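Clidisari upholstered storage bench, light gray: review after eight months

Posted August 11, 2022 by Malachy Tierney

I bought this bench in December to go along the wall at the foot of our bed. I wanted a flat place to fold clothes and somewhere to put the spare blankets. Clidisari sells it in two widths and I took the wider one, which is 60 inches long. It also comes in navy and a dark green. We have light walls and I went with light gray.

Delivery and assembly

It came in one box, heavy enough that you want a second person on the stairs. The legs are packed inside the storage compartment. There are 4 of them and they screw in by hand. The lid hinges were already fitted. I had it standing in under half an hour, and most of that was getting the plastic off. One leg needed an extra turn after the first week and has been fine since.

The instructions are a single sheet with drawings. The drawing for the lid stay is printed too small to be much use, but there is only one way it fits.

The fabric

The cover is a fine weave, light gray with some beige thread in it, so up close it looks speckled and from across the room it looks plain. That speckle is useful. Lint and the odd hair don't show much. Dark denim has not left a mark so far, though I don't leave damp jeans on it.

It has enough grip that clothes stay where you put them. I fold most of the laundry on it now, and shiny sports tops that used to slide off the bedspread stay put. My son has a red Bulls jersey with striped trim that spends more time on the bench than in his drawer, and it has never ended up on the floor on its own account.

I spilled coffee on one corner in the spring. A cloth with cold water and a little dish soap took it out, but it left a faint ring that needed a second go over a larger area. The cover does not come off. If you have small children or a dog that likes furniture, think about that before buying. The fabric has not pilled, including at the end where people sit to put shoes on.

The top

The padding is firm and flat. For sitting it is a little hard after ten minutes or so. For folding it is what I wanted, because a shirt lies flat and you can smooth the sleeves without the whole surface giving way under your hand. We had a Baslow ottoman before this one and the middle of it sank within a year. There is no sign of that yet here.

Storage

The inside holds two blankets, a set of sheets and a few sweaters. It is lined with thin black cloth, stapled at the edges, and one staple has already come loose. The bottom panel bows slightly if you put books in it - I tried, and took them out again. The lid stay holds the lid open well but it is stiff, and you need both hands to close it.

The main nuisance is that you can't get into the storage when the top is covered in laundry, and in our house it usually is. I knew that when I bought it. A bench with drawers at the front would solve it, but the ones I looked at were narrower or cost a lot more.

Would I buy it again

Yes, for folding and for blankets. As a seat for long periods, no. I would give it 8 out of 10, with the points off for the fixed cover and the cheap lining.

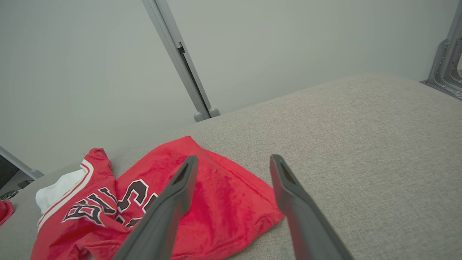
Yupin Jaidee: I have the same bench in navy and lint shows on it constantly, so I'd say light gray is the better pick. My lid stay was just as stiff at first. A drop of sewing machine oil on the joint fixed it. Did you ask them about the loose staple? They sent me a new lining when mine tore, but I had to email twice.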